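Waldemar Czarnecka
@wczarnecka
November 6, 2019

1/ The regulator put out its order on the Gremside runway incident this morning. I read all of it on the train. Short thread on what it says, since most of the coverage stops at the word "suspended."

2/ The flight was the evening Gravport service into Gremside in August. The crew had been cleared to line up and wait. They started the takeoff roll instead. A maintenance truck was still on the runway, near the far end.

Correction: I wrote "into Gremside." It was the departure out of Gremside. Sorry.

3/ The tower called a stop and the crew rejected the takeoff at low speed. The order puts the distance between the aircraft and the truck at 1,333 meters when it came to a halt. No injuries, no damage. The passengers were told there was a technical check.

4/ Both pilots are suspended for 60 days. The captain also has to redo the line check before flying again. The first officer doesn't. The order names neither of them, and I'm not going to either.

5/ The part I think matters more is on page 2. Gravport had been told in an earlier audit that its runway incursion training was out of date. It said it would fix it by summer. The regulator found the old slides still in use in August.

6/ For that the airline gets a written warning. No fine. Dayana Carrillo, who used to do ramp audits and knows this stuff better than I do, told me a warning is normal for a first finding, but that this was a second finding filed under a new number. I've asked the regulator about that. No answer yet.

7/ People are asking if the airport shares the blame. The order says the truck had permission to be there and its radio was working. It does say the stop bar lights at that holding point were out for repair. There was a notice to pilots about it, and the crew had it in their paperwork.

8/ Gravport's statement is four sentences long. It "respects the decision" and has "strengthened its procedures." I asked which procedures. They sent me the same four sentences again.
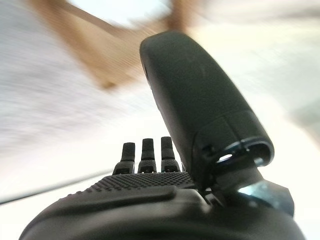

9/ What happens next: the pilots can appeal. The airline has to send in its new training material, and an inspector from the Werkberg office will sit in on a class. No date given for that.

10/ Someone asked how busy Gremside is. It had 2,876 departures in August, going by the airport's own monthly sheet. One runway, and the holding point in question is the one nearly everybody uses in the evening.

11/ Also, to the three people who sent me the Espinoza case: different airline, different kind of event. That one was a taxiway mix-up and the report isn't out. I'll write about it when it is.

12/ The order is on the regulator's site under enforcement — scroll past the drone notices. If you fly for Gravport and went through the new training, my messages are open.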